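3 min read

The operations manager at Erkska, a hotel group, began planning its 2024 equipment budget last November. Room robots are the largest line.
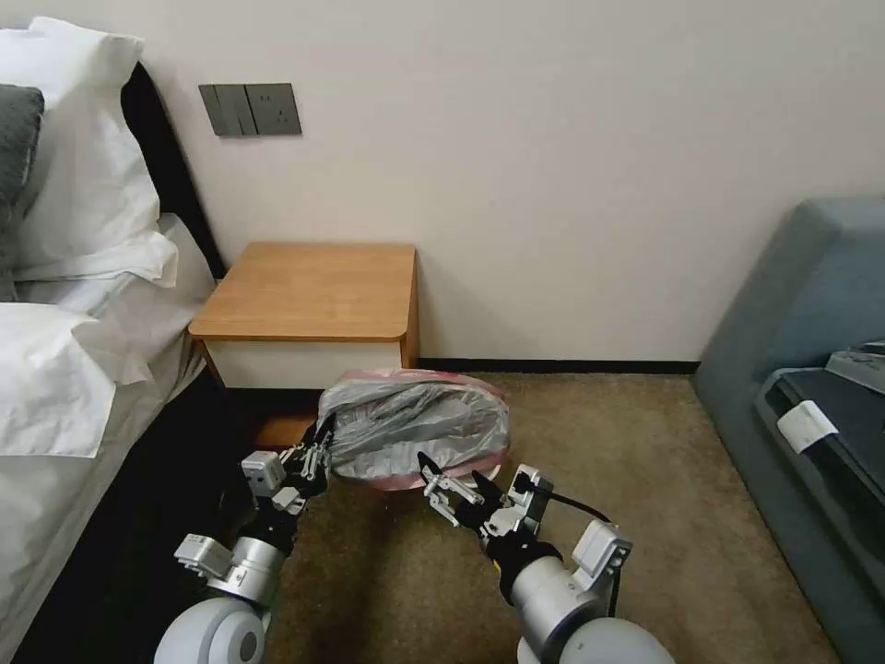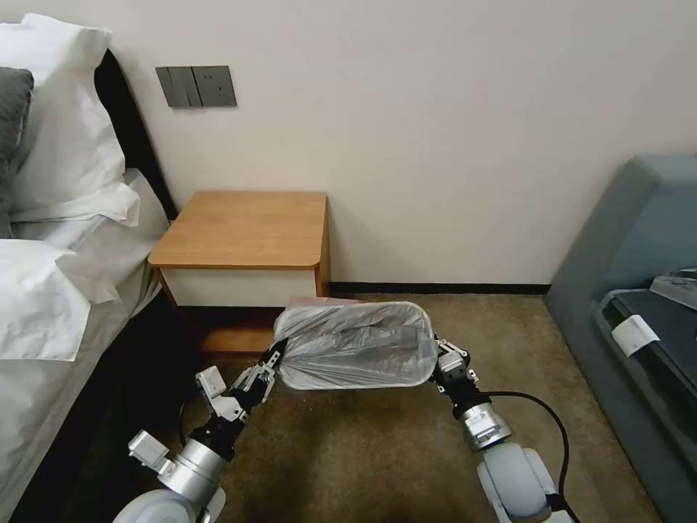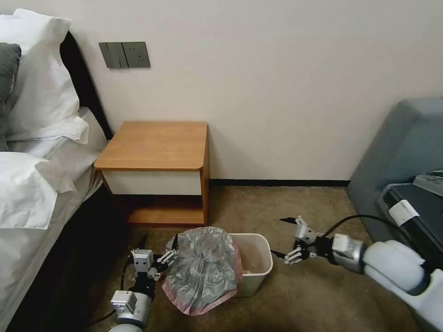
"The arms are the easy part to price," she said. "Bags, bins and spare fingers come later, and they add up."

Lengyel quoted a monthly lease of 2115 per unit. Mevum offered purchase, with service at roughly 1000 a year. She asked both for the cost of a replacement gripper, and one answered.

The plan covers four units. "We budget by room type. Carpet, bed height, the gap beside the nightstand. If a base doesn't fit there, the rest of the quote is irrelevant."

A decision on the lease is due after the second site visit.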